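Zateo grasping data — progress meeting, March
Utindale workshop, 14:00
Present: Lamai Wongsuwan (chair), Panya Sitthichai (minutes)

1. Episode count
PS reported 40 accepted episodes of the tartan box task against a target of 50. 12 were rejected for late gripper closure. The overall Zateo target stays at 2,000.

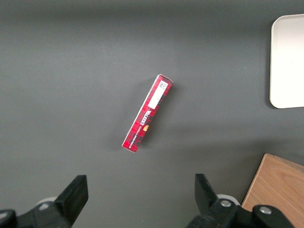
2. Start positions
LW asked for more variety in box angle — most accepted episodes start on a similar diagonal. Tray and board to be moved between episodes as well. Agreed.

3. Labelling
Plirnix export drops the wrist view timestamps. PS to raise with Bunnag. Rejected episodes to be kept in a separate folder and marked with the cause.

Actions
PS: remaining episodes, export fault.
LW: revised list of start positions.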